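Journal > Workshop > Bench notes

01/08/2024

Resumed work on the tabletop. The finish went on in January and I had left it alone since, apart from wiping it down, so this was a proper inspection. Raking light from the torch, held low at the left-hand end. The grain lines run true and the surface is smooth to the fingertip over most of its area. Two dull patches near the right edge, each the width of a thumb. I suspect I sanded those to a different grit from the rest and did not write it down.

Sanding record, for the next time: started at 96 on the underside, which is an odd number and belongs to the old Kerkow sheets I am trying to use up. Went through the usual sequence on top and ended at 2000 with the paper wet. 2000 is finer than a table needs. It gives a slight gloss which I like in the evening and dislike at noon.

Spent the middle of the morning on the clear panels. They pick up smudges whenever they are handled and show them best when the sun comes round. Tried three methods:

Dry cloth. Moves the smudge. Also charges the panel so that dust comes to it.

Warm water with a drop of washing-up liquid, then a clean cloth. Good on fingerprints. Leaves faint streaks if the water is hard, and ours is.

The Ekholm spray, bought for the shower door. Checked the label first for ammonia, as that can craze acrylic over time. None listed. Tested on a corner, waited an hour, no clouding. Result is slightly better than soapy water and costs a good deal more. I shall keep to soapy water and dry it straight away.

The edges are another matter. Dirt collects where the panel meets the wood and a cloth will not reach it. A wooden skewer with the tip wrapped in a scrap of cotton did the job. Do not use the metal scraper. There is a scratch 4 mm long to show what happens with the metal scraper.

After lunch, the bowl. It is round, pale, fairly shallow, with a rim that slopes in at a low angle. I weighed it on the kitchen scales at 317 g, before oiling. It had gone chalky inside from being washed up with the dinner things, which was my doing. One thin coat of Llanos oil, left for twenty minutes, the surplus wiped off, then stood on its rim against the wall. The end grain drank more than the sides and may want a second coat. The grain came up well. I weighed it again out of curiosity and the scales gave the same figure, so the oil is below what they can resolve.

There remains the question of what the bowl is for. Fruit is out, it is too shallow and anything round climbs the rim when the table is knocked. Keys scratch it. I put the green block in it to see how a flat object sits, and it lies flat, long side nearly spanning the bottom, with little room left over. So the useful flat area is a good bit smaller than the outside diameter suggests. If I turn another I will make the floor wider and bring the side up more steeply, at the expense of the look. The mint green against the pale wood is pleasant and I had not planned it.

Position on the table: tried the bowl in the middle and it looked like a centrepiece. Moved it down towards the near right. Better. It also covers neither of the dull patches, which means I will have to deal with them.

Bought nothing today. Needed: cotton cloths, one sheet of fine paper of a make I can name, felt pads. The Juro pads from last year have gone hard and one has left a mark on the shelf.

Jobs carried over: the dull patches (sand locally, feather outwards, one coat, leave two days); second coat on the bowl; find out whether the squeak in the floor is the board or the table leg. Suspect the board.

Stopped at half past five. Right wrist stiff from the wet sanding block.

Filed under: Wood, Finishes, Small repairs

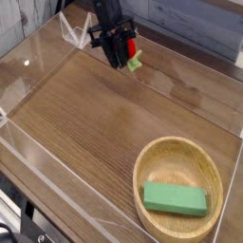 Trinity Tran wrote: I'd leave the bowl a full week between coats. I gave mine two days and it stayed tacky until the autumn. And for the dull patches, try a rub with a grey pad before you get the paper out again, as mine turned out to be old wax and came off in five minutes.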